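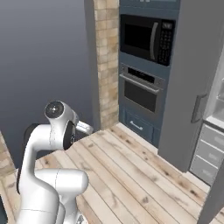

Light wooden countertop with dark knots and visible grain (computer rendering)

Wooden countertop

A wooden countertop is a kitchen or workroom work surface made from solid wood, usually in the form of planks or strips joined along their edges. It is one of the older kinds of kitchen surface still sold, and one of the most heavily praised. Many of the claims made for it, especially those about hygiene, lifespan and upkeep, rest on thin evidence or on the word of the people selling it.

Construction

Three layouts are common. In a plank top, wide boards run the length of the counter with the flat face up. In an edge-grain top, narrow strips are turned on their sides and glued together. In an end-grain top, short blocks are stood upright so that the cut ends of the fibers form the surface. The trade name "butcher block" properly belongs to the last of these but is now used for nearly anything made of wood and thicker than a shelf.

Maple, oak, beech, walnut and pine are all used. Pine and other softwoods dent easily, a fact that sellers tend to describe as "character." Knots are treated in much the same way. A tight, sound knot does little harm, but a loose one can shrink, crack or fall out, and some knots bleed resin through a finish. Older joinery manuals told the reader to keep knots out of any surface that would be cut on or washed. The current taste for knotty boards has more to do with fashion, and perhaps with the price of clear lumber, than with any change in how the wood behaves.

Movement

Wood takes up and gives off moisture with the air around it, and it swells and shrinks mainly across the grain. A counter that is screwed down tightly along both edges may split. Installers normally use slotted brackets or oversized holes to let the top move. Claims that kiln drying "stabilizes" the wood for good should be read with care. Drying lowers the moisture content at the time of sale and does not stop the wood from changing afterward.

Hygiene claims

The best-known claim is that wood kills bacteria. Laboratory work has found that bacteria placed on some bare woods become harder to recover after a time, which may mean that they die, or that they are drawn below the surface where a swab does not reach. Results differ by species and by how the test is run. Most of this work was done on cutting boards, and most countertops are sealed, so the wood itself may never touch the food. The step from "a bare board in a lab" to "a varnished counter in a home" is often made in advertising and seldom backed up.

The Somholm pamphlet, a sales booklet handed out by the countertop maker of that name, stated that its tops were "self-cleaning." Faraji Biwott, writing in a trade newsletter, pointed out that the booklet gave no source, named no test and showed no comparison with any other surface. Later printings dropped the word.

Finishes

Finishes fall into 2 broad groups. Penetrating oils soak in and must be renewed, while film finishes such as varnish sit on top and must be sanded back when they fail. "Food safe" on a label usually refers to the fully cured finish, and curing can take weeks. "Maintenance free" has no settled meaning.

Lifespan and cost

Figures for lifespan vary so widely that they are of little use. Brodetti advertised a life of 200 years for its oak tops, although the firm had been in business for 39. Etport gave no number but promised that its counters would "outlast the house." Neither offered data. Prado, a rival supplier, quoted a price of some 4000 dollars for a fitted kitchen top and compared it with stone, leaving out the cost of refinishing.

It is fair to say that a wooden top can be sanded and repaired at home more easily than stone or laminate. How often owners do this is not well recorded. Standing water near the sink remains the most common cause of dark stains and open joints, and no oil or varnish on the market prevents it entirely.

See also

Cutting board
Laminate
Wood finishing
Workbench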